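Etero table-clearing scene pack: worth paying for?
Simulation add-ons | 4 replies

salameh_i
Hi all! I've been going back and forth over the Etero pack since March (159 dollars a seat, 50 tabletop layouts) and would love to hear from anyone who has lived with it for a while before I talk my boss into it.

WBuschmann
Oh, I'm very fond of it! We run it with a simulated Franka arm and I must have spent whole evenings just on the mug task, fingers down inside the opening and then fiddling with the grip until I was happy (my tea went cold more than once). There's a pot, a bowl, a tin can and a tall glass on the same table, so you do have to plan your way around things.
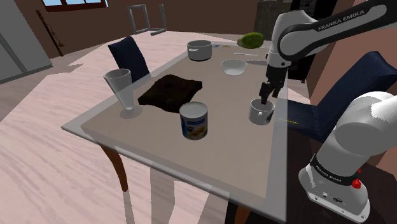 Reply 2
hussam_azar
Sorry Waltraud, I can't agree. Look at that table, the rim is see-through and so is one of the legs! For that money I want furniture that looks solid. The Dabbas pack has fewer layouts and I still prefer it.

Reply 3
WBuschmann
Fair enough, dear, though my depth readings never minded the rim. Clear glasses are another story, I'll give you that.

Reply 4
samira.b
Try the trial first, Issa. It gives you 11 layouts, mug one included.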